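Borimwood Film Forum > General Discussion > Comedy stars going serious: does it ever work?

beritz_fan31
Posted 02/11/2018

Just back from Mengal. Went in expecting the usual shouting and falling over, got two hours of a man not speaking to his brother. Thought it was brilliant. Half the row in front walked out before the boat bit, their loss.

So — do comics make better straight actors than straight actors? I think they do. Timing is timing.

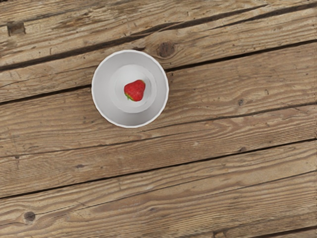

One strawberry in a white bowl, seen from overhead.

oldreel
No. Sorry. He does one face for the whole of Mengal and people call it restraint. If an unknown did that it'd be called wooden. Script is carrying him.

beritz_fan31
The kitchen speech though?? One take, no cuts. Tell me that's one face.

oldreel
It's two takes. There's a cut when the kettle goes. And yes its the same face.

jimix_or_bust
Can we talk about the fact he made Jimix 4 straight before this. JIMIX 4. I paid money for that. My kids asked to leave. If he wants to do sad brothers for the rest of his life I will buy every ticket, just please no Jimix 5

popcornpete
Jimix 2 was good and I'll not hear otherwise. The wedding scene is funnier than anything in the so called proper films this year. Bit snobby this thread tbh — why is the sad one automaticaly the good one
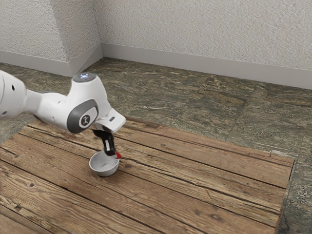
White robot arm above the planks, small bowl under its tip.

beritz_fan31
Not snobby, I've got the Jimix box set. Just saying you can see him holding back in the new one and it takes more nerve than a pratfall.

oldreel
Does it? Try doing a pratfall. Pete has a point for once. Getting a laugh is the hard part, anyone can stare out of a window with a cello on.

popcornpete
for once, cheers

backrow_left
Saw it at the Beritz, screen 4, sound was awful, missed most of the whispering. There is a LOT of whispering. Liked the sister best. She gets three scenes and wipes the floor with him. Why is nobody on here mentioning the sister

jimix_or_bust
Agree re the sister. Should have been her film. Also the ending, what was that? Does he post the letter or not

beritz_fan31
He posts it. You hear the flap go over the black screen. 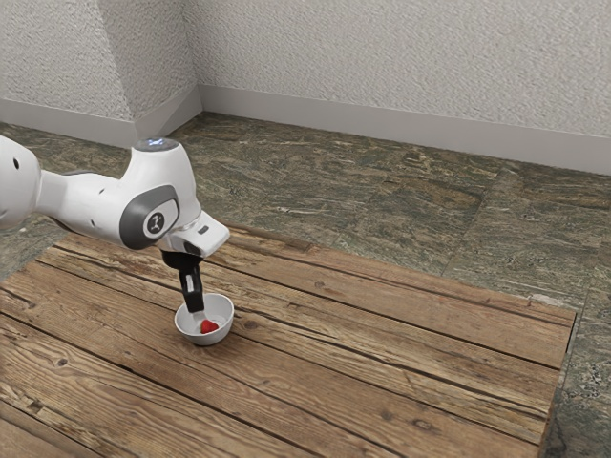 oldreel: That's the front door shutting. He doesn't post it, and the film is better if he doesn't. Listen again when it's out on disc.

backrow_left
Couldn't hear a flap OR a door. See above, screen 4

popcornpete
off to rewatch Jimix 2. no letters in it

beritz_fan31
Going again in the week, will sit near the front and report back on the flap.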